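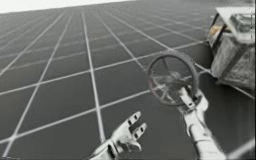 그림 1. 격자 바닥과 로봇 팔 두 개 (시뮬레이션 렌더링)

의복구성 실습 4주차 강의 메모
2024년 3월 2일 / 토요 보강반용

오늘 할 것: 기본 스커트 원형 → A라인 전개, 안감, 콘솔지퍼. 시간 모자라면 안감은 다음 주로. 지난주 원형 안 가져온 사람은 앞자리 사람 것 베끼지 말고 자기 치수로 다시 그릴 것. 남의 허리로 만든 치마는 못 입음.

1. 원단 먼저

교재 원단은 Fillora 중간 두께 능직 면. 폭 확인하고 재단 배치. 선세탁 필수, 풀기 빠지면 손맛이 꽤 달라짐. 세탁 후 반쯤 말랐을 때 식서 방향으로 다림질. 당겨서 다리면 안 됨. 눌러서.

식서 잡는 법 다시. 식서 끝(변폭)에서 패턴 식서선까지 양쪽 거리 같게. 위 한 번, 아래 한 번 재기. 한쪽만 재고 넘어가는 사람 많은데 밑단에서 다 티남. 올이 틀어진 원단은 바이어스로 살살 당겨 교정하고, 그래도 안되면 가위질 전에 말할 것.

능직은 결 방향이 있으니 앞판 뒤판 같은 방향으로 놓기. 원단 아끼려고 뒤집어 놓으면 빛 받을 때 색이 달라 보인다. 재료비는 2,000원만 추가로 걷음(심지, 실 포함). 현금.

2. A라인 전개

순서대로:
- 원형 앞판, 허리 다트 끝점에서 밑단까지 수직선.
- 수직선을 밑단 쪽에서 자르고 다트를 일부 접는다. 접은 만큼 밑단이 벌어짐.
- 남은 다트는 그대로 두거나 옆선으로 분산. 전부 옆선으로 빼면 옆이 불룩해지니 주의.
- 옆선 밑단에서 추가로 벌림. 앞뒤 같은 양으로.
- 옆선과 밑단이 만나는 곳 직각 처리. 곡자로 자연스럽게.

뒤판도 동일. 단 뒤 다트가 더 길다. 앞판에서 벌어진 양과 뒤판에서 벌어진 양을 꼭 비교. 차이가 크면 옆선이 앞이나 뒤로 돌아감. 입혀보면 바로 보임.

질문 많이 나온 것: 다트를 몽땅 접으면 플레어 스커트인가? 거의 그쪽으로 감. A라인은 다트가 남아 있어야 배 위에서 얌전히 떨어진다. 배가 나온 체형이면 앞다트 길이를 줄이고 허리 앞중심을 조금 올려줄 것. 교재 그림은 표준체형 기준이라 그대로 따라가면 앞 밑단이 들린다.

3. 시접

허리 1cm, 옆선 1.5cm, 뒤중심(지퍼쪽) 2cm, 밑단 4cm. 밑단 곡선이 심하면 3cm로 줄이기. 시접 그릴 때 밑단 옆 모서리는 완성선에서 접은 모양대로 벌려줘야 함. 안 그러면 접어 올렸을 때 모자란다. 작년에 반 이상이 이걸 빼먹었음.

너치: 지퍼 끝, 엉덩이선, 앞중심 허리. 가위집은 얕게. 초크 말고 실표뜨기 해도 되는데 시간 걸림.

4. 봉제

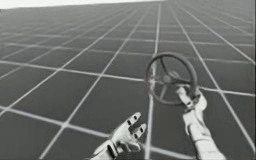 다트부터. 허리에서 시작해서 끝점으로 갈수록 거의 원단 가장자리 한 올에 걸치게. 끝에서 되박음질 금지, 실 길게 남겨 손으로 두 번 묶기. 다림질은 프레스볼 위에서. 중심 쪽으로 눕힌다.

재봉틀은 Öberg로 통일. 바늘땀 2.5, 장력은 자투리에 먼저 박아보고 맞추기. 밑실이 위로 올라오면 윗실 장력이 센 것. 실 다시 끼우면 해결되는 경우도 많으니 다이얼부터 돌리지 말 것. 바늘은 12호. 능직에 너무 가는 바늘 쓰면 휘어서 땀이 건너뜀.

오버록은 옆선 박기 전에 낱장으로. 허리선은 하지 않는다.

콘솔지퍼:
- 심지(Tandach 얇은 것) 1.5cm 폭으로 지퍼 자리에 붙이기. 다리미 밀지 말고 눌러서.
- 지퍼 이를 다리미로 세워 펴기. 온도 낮게. 플라스틱이라 녹음.
- 겉과 겉 맞대고 시침. 시침핀 말고 실로. 귀찮아도 실로.
- 전용 노루발로 이 바로 옆을 박는다. 너치까지만.
- 반대쪽도. 지퍼 닫아서 허리선 높이 표시하고 박아야 좌우가 맞음.
- 지퍼 아래 뒤중심선은 일반 외발 노루발로. 끝점에서 한 땀 정도 겹치게.

지퍼 끝이 울면: 대개 뒤중심 박을 때 지퍼 꼬리가 같이 씹힌것. 뜯고 꼬리를 빼고 다시.

5. 허리단

직선 벨트로 감. 길이 = 허리둘레 + 여유 1cm + 낸단분 3cm. 심지는 전체에. 몸판 허리둘레가 벨트보다 조금 큰 게 정상이고, 그만큼 오그려서(이세) 단다. 주름이 잡히면 이세가 많은 것이니 옆선에서 조정. 안쪽은 감침질이나 숨은상침 중에 선택. 감침질이 점수 더 높은 건 아님.

훅은 마지막. 위치는 입어보고 정하기.

6. 밑단

하루 걸어두고 나서. 바이어스 쪽이 늘어나서 처진다. A라인도 조금은 늘어남. 바닥에서 자로 높이를 재서 표시, 공그르기. 실 너무 당기면 겉에 점점이 자국. 다릴 때 단 끝을 세게 누르지 않기, 겉으로 줄 비침.

안감 시간 되면: 안감 패턴은 겉감 전개 전 원형에서, 밑단 3cm 짧게, 옆트임 넣기. 다트는 박지 말고 주름으로 접어서 허리에 고정.

과제
다음 주까지 지퍼까지 완성. 허리단은 수업에서 같이. 노트에 자기 치수표, 전개도 축소본 붙여올 것. 전개도에 다트 접은 양 적기. 안 적은 건 되돌려줌.

재료 못 구한 사람: 콘솔지퍼는 Plemgate 품번 1,131 검정이나 남색. 비슷한 길이면 다른 것도 됨. 짧은 건 안됨, 긴 건 잘라 쓰면 된다. 다리미판 커버 탄 것 새로 왔으니 물 다리미는 쓰고 나서 물 꼭 비우기.

완성작 전시는 7월. 그때까지 치마는 본인이 보관하고, 옷걸이에 걸어서 가져오기.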